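Layout of a Shared Drinks Table for the Atirora Study Room

Group report, product design module
Mhairi Drummond, Jessie Pollock, Sayaka Kudo

1. Background

The Atirora study room has one drinks table, used by students between classes. Our task was to propose a layout for cups and bottles that keeps the surface clear and makes spills easy to deal with. The budget limit was 20 pounds and no fixings could be made to the wall or the table.

We chose plastic tumblers without handles. The table is white, so coloured translucent cups stand out against it, and the blue-green ones were preferred in the room survey in October.
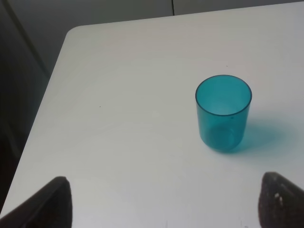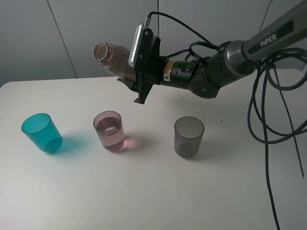
2. Requirements

The following were agreed with our supervisor, Ashley Lockwood, before any layout was drawn:

Cups must be reachable from the front edge without leaning over other items.
Bottles are to be kept behind the cups.
The table must be wiped down at the end of each day.
No item may stand within 3 cm of an edge.

The last point caused the most discussion. Jessie wanted a wider margin at the rounded corner, where people tend to brush past. We kept one value for the whole table to make the rule easier to remember.

3. Method

A full-size paper plan was made first and used to mark cup positions. Two layouts were then compared. Layout A placed the cups in a row across the middle of the table, with a gap between each. Layout B grouped them at one end. Each was left in use for one week, and users filled in a short sheet giving a preference and any comments. Spills were recorded on a separate sheet by whoever wiped the table.

4. Results

We received 94 completed sheets. Layout A was preferred by most users, mainly for ease of pouring. Comments on Layout B mentioned knocking one cup while reaching for another. Spills were recorded under both layouts, but the spill sheet was not filled in every day and we have not drawn a comparison from it.

An empty tumbler is light and tips over easily. Several comments asked for a heavier base. We looked at a weighted cup from Cunditz, but the price for a full set was over the limit.

5. Recommendations

Use Layout A, with the gap between cups set at one cup width. Add a thin non-slip mat under the row – Haruna Hirano has offered a spare one from the Vullon workshop, which would cost nothing. The mat should be lifted when the table is wiped, as water collects under it.

6. Further work

The spill record should be repeated with one named person responsible for it. We would also like to test the mat with cups filled to different levels, which was planned for this project but not carried out in the time available.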